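KARNVILLE ABRE RECOLHA DE DEMONSTRAÇÕES PARA MÃOS ROBÓTICAS EM STELVILLE

Para divulgação imediata
2025-11-30

A Karnville, empresa de robótica de manipulação com sede em Stelville, anuncia o arranque do programa Gultona: recolha de exemplos para treinar uma mão robótica em tarefas de mesa. Entregar, receber, apontar, pegar, pousar. Tudo gravado a partir do próprio robô, com pessoas à frente.

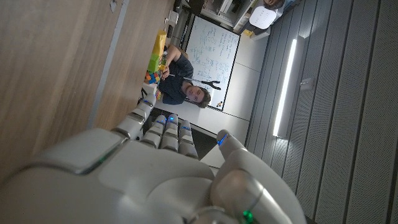
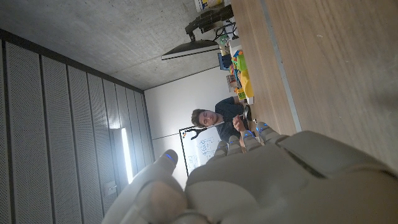
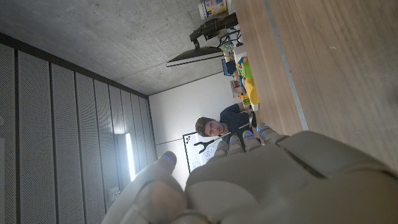
Uma sessão de recolha do Gultona, vista da mão do robô.

COMUNICADOS / INVESTIGAÇÃO E DADOS

O objectivo é simples de dizer, menos simples de fazer. Um sistema que aprende por exemplos precisa de muitos exemplos, e de exemplos diferentes uns dos outros. A meta da primeira fase são 600 episódios. A equipa já fechou 100, gravados desde junho, e o ritmo vai subir nas próximas semanas com a entrada de 2 novos postos de recolha.

Cada episódio é curto. Um operador conduz a mão à distância, uma pessoa senta-se do outro lado da mesa e cumpre um guião: estender um objecto, mostrá-lo, largá-lo, pegar noutra coisa. O guião muda de episódio para episódio. Os objectos também, de blocos de brincar a pinças extensíveis de apanhar coisas do chão. Peças com formas incómodas, de propósito.

"Preferimos uma sala normal a um estúdio limpo", afirma Eulalia Saavedra, responsável pela recolha de dados na Karnville. "Quadro escrito, cabos, luz do tecto. O modelo vai trabalhar em sítios assim, tem de aprender em sítios assim. Se só lhe mostrarmos fundo branco, no primeiro escritório perde-se."

A câmara segue junto ao pulso. Vê os dedos, vê a mesa e vê quem está à frente, muitas vezes com a sala inteira de lado. As imagens são guardadas com essa inclinação, sem rotação nem recorte, e sincronizadas com a posição de cada articulação da mão. Os episódios falhados também ficam, marcados à parte. Um objecto que cai ou uma entrega a meio contam como dados e são usados na avaliação.

A anotação é feita em duas passagens. Primeiro o operador, logo a seguir ao episódio: tarefa, objecto, resultado. Depois uma segunda pessoa, que não esteve na sala e revê tudo de novo. Quando as duas nao coincidem, o episódio volta à fila. É a parte mais lenta do processo e a Karnville não prevê encurtá-la.

Segunda fase: em Durán, nas instalações que a empresa abriu este ano. Mesas de outra altura, outra iluminação, outros participantes. No total das duas fases estão previstos 1,010 episódios. A lista de tarefas para Durán ainda está a ser fechada, mas inclui já entregas com ferramenta interposta, em que o participante passa o objecto com uma pinça, e arrumação de peças pequenas em caixas.

Todos os participantes assinam consentimento escrito antes de se sentarem à mesa, e podem pedir a remoção das suas gravações em qualquer altura. Os dados ficam em servidores da empresa. Uma parte será cedida a grupos universitários mediante acordo, em condições a anunciar.

"Recebemos muitos pedidos de acesso, mais do que esperavamos", diz Saavedra. "Vamos responder a todos, mas primeiro queremos o formato estável. Mudar o formato a meio estraga o trabalho de quem já começou."

Inscrições de participantes abertas para Stelville. Sem experiência prévia, maiores de 18 anos, sessões de manhã ou de tarde. Durán abre inscrições mais tarde, com aviso próprio.

SOBRE A KARNVILLE
A Karnville desenvolve software de controlo e aprendizagem para mãos robóticas. Trabalha com laboratórios e integradores em tarefas de manipulação junto de pessoas. O Gultona é o seu primeiro programa de recolha em grande escala.

CONTACTO PARA IMPRENSA
Eulalia Saavedra
Recolha de Dados, Karnville, Stelville
Entrevistas e visitas ao posto de recolha por marcação. Imagens em alta resolução a pedido.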